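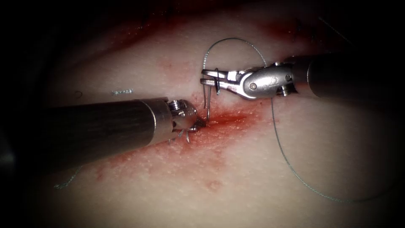 Why record a person doing the task at all, when you could just program the motions?
Because stitching changes every time. The thread lands somewhere new, the tissue sags, and a fixed path is wrong by the second stitch. A person at the controls corrects for all that without thinking, and those corrections are what we want the robot to learn.

Kivura project report, 2021-02-11

What we recorded

Our team spent the term driving a two-arm surgical setup by remote control. The operator sits at the Adby console with one handle per hand, and every movement is logged along with the video. We ended up with 41 full demonstrations, and we kept 29 for training. The rest had dropped frames or a handle that slipped out of sync.

One stitch needs both instruments working very close together. The right jaws hold the curved needle near its middle and drive the point in, while the left wrist presses down on the tissue right beside the entry point. Meanwhile the suture loops up over the right instrument and trails away across the surface — lovely to watch, and a real pain to label!

What surprised us

Pressing down with the left arm was never in our written plan. Our operators just started doing it in October, and the model picked it up from them. We were thrilled when we saw that in the first playback.

The thread is still the hard part. We cut the logs into 2140 short clips, and the ones with a big loop near the jaws gave the worst predictions. Beddoe, our labeling script, only tracks the needle, so the model has no idea where the tail is.

Next steps

Add thread labels to Beddoe, then record a new set with 2 operators taking turns on the same task. We also want to try the Turkex foot pedal for pausing between stitches.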